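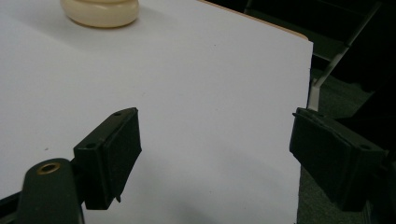 Gripper open over the white table, cream-colored piece near the far side.

Workshop Tips: Keeping Order at a Gripper Table

by Precious Samonte
21 February 2019

At Ellwood we share one workshop between many people, and the gripper work is done on ordinary tables, the same ones we use for gluing and for lunch. Last February I wrote the first table rules on a paper and taped it to the door. Since then I have corrected it many times. English is my third language, so I keep the sentences short, and the people tell me that this is the best part of it.

Before you begin

Clear the table completely. Tools, cups and phones go to the shelf, also the ones you think you will need in five minutes. Then wipe the surface with a damp cloth and after with a dry one. Small crumbs and grit stick to finger pads, and later they scratch whatever you pick up.

Do not use furniture polish. One time I used a spray from the kitchen cupboard, and for two days every light piece was sliding away when the fingers touched it. Warm water with one drop of dish soap is enough. For old glue I use Zirkeck paste on a rag, never directly on the table.

Place the piece well inside from the edge. Our rule is one hand width. If a piece falls on the hard part of the floor it is usually finished, and if it falls on carpet you will spend ten minutes on your knees.

Push the chair back before you start the first motion. Chair legs and table legs catch cables very easily.

Fingers and pads

Look at the pads every morning. Press with your thumb and let go. The pad should come back by itself. If it stays flat, or a corner is lifting, change both sides together. With one new pad and one old pad the piece turns a little when you close, and you will search for the mistake in the wrong place.

We write the number of grips in a notebook and change pads after some 2,000, even when they look good. Liang pads are thicker than the ones we had before, so after changing you must set the open width again. I forgot this once and cracked a sugar bowl lid.

Check the screws by hand with the small key. Do not force them. A screw in plastic needs only to be snug, and when the thread is broken you must buy the whole finger.

Clean pads with a cloth and plain water. Alcohol made our foam ones hard.

Hands and sleeves

Keep your fingers out of the gap while the power is on. This is the rule I repeat the most. If you want to move the piece a little, open the gripper, switch off, move it, then switch on again. It takes 14 seconds, I measured it.

Roll up the sleeves, tie long hair, take off bracelets. Visitors must stay behind the person who is working, and never reach across the table to point at something.

Smooth and round pieces

Lids, knobs, small bowls and similar things want to roll or jump out. Close slowly, and take them at the widest part, not on the rim. Try first with the lowest force and go up one step at a time. In Fluvent this is the second slider on the settings page, and please put it back to the lowest when you leave, the next person may have an egg.

At the end

Open the fingers fully before switching off, so the pads do not rest pressed together all night. Put the key back in its tin. Write in the notebook what you handled and if something was strange, also when you repaired it yourself.

The last table check had 91 lines to fill and people were skipping half of them. I am making a shorter one. If you have a line which must stay, leave me a note in the tin with the key.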